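Setting Up the Wrist Camera View for a Two-Finger Gripper in the Zerkia Cell Model

Genji Ichikawa
February 10, 2018

These notes cover how to set up and maintain the simulated wrist camera on the Zerkia training cell. They assume that the arm model is loaded, that the joint limits have been checked, and that the gripper opens and closes on command. If the gripper does not move yet, fix that first. A camera cannot be aligned to a tool that sits in the wrong place.

The cell model runs in Fakine. The menu names below are from that program, but the order of work is the same in any simulator that lets you attach a camera to a link.

What you need

The current cell file, the gripper mesh, and the settings sheet from the Sugiyama folder. Make a copy of the cell file before you start. Fakine saves camera changes into the cell file itself and keeps no history.

Step 1. Attach the camera to the right link

Open the link tree and find the last wrist link. The camera must be a child of this link. Do not attach it to the gripper housing, and do not attach it to either finger. A camera on a finger moves each time the gripper opens, and the picture slides sideways during every grasp.

After attaching, set all three position offsets and all three rotation offsets to zero. The camera will now be inside the wrist and will show nothing useful. Leave it there for the moment.

Step 2. Set the position offset

The offset is given in the wrist frame, with Z pointing out through the fingers. Move the camera 60 mm back along Z and 118 mm out along the negative X axis. This puts it behind the housing and raised above it.

Now rotate the camera about its own Y axis until the line of sight crosses the tool axis at a point 124 mm in front of the wrist flange. Type the value from the settings sheet. Dragging the handle with the mouse leaves small errors in the other two axes, and these are hard to find later.

Step 3. Check the view with the gripper open

Open the gripper fully and send the arm to the pose named "look". Switch the main window to the wrist camera. The top of the housing should sit low in the view, with one finger on each side of the gap and both fingertips in sight. The work surface should fill the rest.

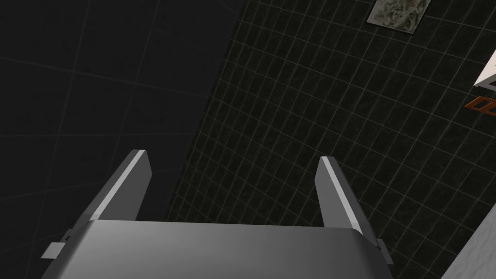
Small differences in height between the two fingertips come from roll. Correct them with the roll value only, in steps of half a degree, and look again after each change. If you reach two degrees and the tips are still uneven, stop. The fault is then in the gripper mount, and turning the camera further will hide it. Go back to the link tree and compare the rotation of the gripper base with the value on the sheet.

If a fingertip is missing from the view, the pitch is wrong. If the housing covers the middle of the view, the X offset has the wrong sign or was typed in meters.

Step 4. Set the clipping distance

The near clipping distance decides how close a surface can be before the renderer stops drawing it. The Fakine default is too large for a wrist camera. With the default, the back of the housing opens up and you see into the mesh. Lower the value until the housing is solid, then lower it once more by half.

The far distance can stay at 900 cm. A larger value gains nothing in this cell and makes distant edges flicker.

Step 5. Set the light

Use the single overhead light and turn off the camera light. A light that travels with the camera removes the shading on the fingers, and a detector trained on those pictures does poorly once the light is fixed.

Dim settings are allowed. The test is whether the inner edges of the fingers can be told apart from the floor behind them. Run this test over the darkest surface in the cell - dark tile is a good choice - because gray fingers are easy to see over anything pale. If the edges are lost, raise the ambient level slightly. Do not change the finger color. The color is shared with the Zindden model, and a change made in one place shows up in both.

Step 6. Run the motion check

Load the short test path and watch the wrist view through one full cycle. Three things must hold.

The housing does not move in the view at any time. If it drifts, the camera is attached to the wrong link.

The fingers move only when the gripper is commanded, and both move by the same amount. If only one moves, the mimic joint was lost when the mesh was loaded.

The view does not jump when the wrist passes through zero. A jump means that the rotation was saved as three angles. Change the setting to quaternion and save again.

Step 7. Save and lock

Save the cell file, close Fakine, open it again, and repeat Step 3. Some older cell files drop the roll value on the first save. When the view comes back unchanged, lock the camera node in the link tree.

Upkeep

Repeat Steps 3 and 6 after any change to the gripper mesh, the wrist link or the simulator version. The mesh was last replaced in October, and the offsets above are for that mesh. Older meshes have a different origin, so the Z offset must be measured again from the flange.

Write every changed value on the settings sheet, with the old value next to it.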